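Flirkar Hand-Held Gripper – Build and Set-Up Guide

Section 6: First pick-ups on a soft surface

By now you should have a gripper that opens, closes and stays in one piece when you put it down. If it does two of the three, go back to Section 5 and tighten the finger linkages again. Most of us have been back to Section 5 more than once. Kwame Yakubu has been back so often he has it laminated.

This section covers setting the grip width, laying out a practice area and doing your first runs. Set aside an evening. The workshop build nights in October got through it by 9 pm, with one tea break and one argument about cable ties.

6.1 What you need

The assembled gripper, with both ribbed pads fitted
The 2 mm hex key from the Wutonex hardware bag
A bed, a couch or a folded doona on a table
A dozen or so household things you would forgive yourself for squashing
A charged battery pack (2000 mAh or better)

Why a bed? Hard benches flatter a gripper. Everything sits flat and the pads slide neatly underneath. On a mattress the object sinks, the sheet bunches up and the fingers push the whole lot downhill. If your build copes with bedding, the workbench will feel like a holiday.

6.2 Setting the open width

1. Hold the gripper by the handle with the pads pointing away from you. Let go of the trigger.

2. Look at the two fingers side on. They should mirror each other. If one is lagging, the pull cord on that side is slack.

3. Turn the adjuster behind the trigger a quarter turn at a time until both fingers start moving together. Resist the half turn. Everybody tries the half turn.

4. Squeeze the trigger fully. The pads should meet along their whole length. If they meet only at the tips, loosen the pad screws, squeeze again and retighten while the trigger is held. You will want three hands for this. Seraina Koller uses her knee.

5. Check the joint pins. They should turn freely and show no sideways play. A pin that has walked halfway out will finish the trip at the worst moment, usually under a fridge.

Caution: Keep fingertips, hair and dangling sleeves out of the linkages. The spring isn't strong, but it holds a grudge.

6.3 Laying out the practice area

1. Spread a sheet over the mattress. A checked one is handy, as you can use the squares to put things back where they were for the next run. Don't bother ironing it. Wrinkles are part of the test.

2. Put the big things at the back and the small things toward you. Bolsters, boxes and towels make a decent backstop for anything that rolls.

3. Mix your textures: stiff cardboard, crinkly plastic, something smooth, something floppy. A tray of identical blocks will teach you how to pick up identical blocks.

4. Pick one soft object as your first target and set it near the front, with clear sheet between it and its neighbours.
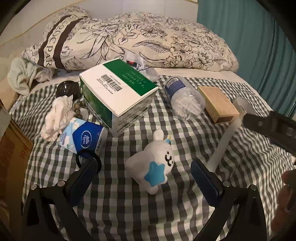
Figure 6-1. Pads open on either side of the plush toy, before closing.

Start with a soft toy if there's one in the house. It gives under the pads, it has no good side to grab and it won't crack if the trigger sticks. Ask its owner first. Wondimu Worku skipped that step and now has to book practice time with a four-year-old.

6.4 First runs

1. Bring the gripper in low, pads fully open, with the target midway between them.

2. Stop. Check that neither pad has hooked a fold of sheet or strayed onto something next door.

3. Close slowly until both pads touch. Don't squeeze yet.

4. Add pressure until the object moves with the pads, then lift straight up to the width of your hand.

5. Hold while you count to five out loud, lower it and let go. If it fell on three, write down three. Future you will be grateful, or at least informed.

6. Repeat until you have ten clean lifts in a row. Then move on to the harder things: a small box, a tissue pack, and finally a plastic jar on its side.

Note: Jars roll. Approach from the side so the pads close across the barrel, and put the lid on unless you enjoy gathering up cotton swabs.

Note: Leave anything over 500 grams for Section 8, when you have fitted the stiffer spring.

Caution: If a second person is working at the same bed with another tool, agree on whose turn it is before anyone reaches in. Shalini Agarwal and Costel Dobre once went for the same sock and we had to reprint two fingers.

6.5 If it isn't going well

The object squirts out forwards. The pads are closing at the tips only. See 6.2, step 4.

The object twists as it lifts. You've gripped off centre, or one cord is still slack.

You have picked up the sheet. Very good grip. Come in a little higher.

The trigger clicks and nothing moves. The cord has jumped its guide. Part 242 is the replacement guide; part 929 is the whole trigger assembly, for when you've lost your temper with the guide.

Put the battery on the charger before you go on to Section 7, where the wiring starts.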